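Comparing Two Finger Sets on a Hand-Held Gripper

Print this page | E-mail this page

Reading time: 8 minutes

By Mekdes Abera

We had two sets of fingers for the same hand-held gripper and needed to pick one before ordering more. The first set, from Halerton, has a smooth rubber face. The second, from Datevico, is a wedge-shaped finger with a fabric-backed pad. Both fit the same mount. What follows is the procedure Đạt Diệp and I settled on after a first try that gave us numbers we could not use. You can follow it with any pair of finger sets, as long as the mount and camera stay the same throughout.

Plan on one full day for two sets. The picking itself goes fast. Most of the time is spent on mounting, checking the opening, and writing things down.

What you need

– The gripper, with its camera already fixed in place
– Both finger sets, plus the screws that came with each
– A flat, light-colored table
– A digital caliper
– A kitchen scale that reads to one gram
– Isopropyl alcohol and lint-free wipes
– A box of test objects (see Step 4)
– A paper log sheet, or a spreadsheet if you have someone to type

Step 1. Mount the first set

Take the old fingers off and clean the mount with alcohol. Let it dry. Start all the screws by hand before you tighten any of them, then go back and forth between the two sides so the fingers seat evenly. Do not use thread locker during a comparison. You will be taking these off again in a few hours.

Squeeze the trigger slowly and watch the tips come together. They should meet along the full height of the pads. If one side touches first, loosen that finger, close the gripper lightly, and tighten it again while it is closed. Our right finger needed this twice.

Step 2. Measure the opening

Let the gripper open all the way and measure between the pads at the tip and again at the base. Write both down. Close it, open it, and measure again. If the two readings at the tip differ by more than a millimeter, something in the linkage is loose and you should fix that first.

We did not measure the base on our first try. Lucrezia Bassi asked for it later, when she was modeling the grip for short objects, and we had to mount everything again.

Step 3. Check the camera view

Hold the gripper over the table in your normal working position, fingers open, and save a few views with nothing between the pads. Shift your wrist slightly between them. You want both tips visible, at close to the same height, with plenty of clear table between them. If a tip drops out of view or sits much lower than the other, correct the mount before you go on. Changing the camera angle after you have started picking means starting over.

A plain table makes the tips easy to find, and dark fingers on a white top are easier still. Small specks and marks on the table are fine. Keep the views you save here, as you will compare them with a second group in Step 6.

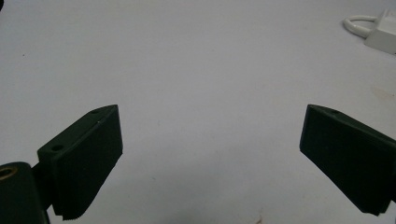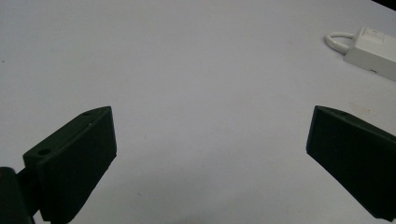
Both views have the fingers open, with the gap between the tips close to half the width of the picture.

Step 4. Choose and sort the objects

We used 22 objects and sorted them into three groups by how they are hard to hold.

Flat and thin: playing cards, a steel ruler, coins, a folded napkin.

Round or slick: a glass marble, a shampoo bottle, a boiled egg, a plum, batteries.

Soft or easily crushed: a paper cup, a sponge, a bread roll, a bag of rice weighing 200 grams.

Weigh each one and number it with a small sticker, placed where the pads will not touch it. Food changes over a day, so weigh it again after lunch. Replace anything that gets dented.

Step 5. Run the picks

For each object, do the following:

1. Set it on the table in the same spot, facing the same way. A light pencil cross works well.
2. Open the gripper fully.
3. Lower it straight down, close, and lift to the height of a coffee mug.
4. Hold for 8 seconds.
5. Set the object down and open.
6. Mark the result: held, slipped, or dropped.

Count it as slipped if the object moved in the pads but stayed up. On our first try we only wrote pass or fail, and both sets came out nearly the same. Once we split out the slips, the difference was plain.

Have one person pick and another keep the log. Switch at the same point for each finger set – people get better with practice, and you do not want all of that practice to help the second set. Armelle Royer did the picking for the first half of each run and I did the second.

Wipe the pads with alcohol after every group, and give them a minute before the next pick.

Step 6. Check again before you swap

When the last object is done, repeat Steps 2 and 3 without touching the screws. Put the new views next to the ones you saved earlier. If the tips have moved, the mount has shifted and the later picks are suspect. Note it on the log and redo the last group.

Then swap fingers and start again from Step 1. Use the same objects in the same order.

Our results

The wedge fingers were better on thin, flat things. The pointed tip got under cards and the ruler where the blunt rubber one pushed them along the table. The rubber set was better on the marble and the shampoo bottle. On soft objects we saw little difference, apart from the paper cup, which the wedge fingers creased.

We ordered the wedge set. Most of our work is with flat parts, so that decided it. Nuria Miranda is testing a softer pad on the same finger, and her results should be ready in March.

Posted 1/18/23

Contact | Copyright Tuvetti Workshop Notes | Back to top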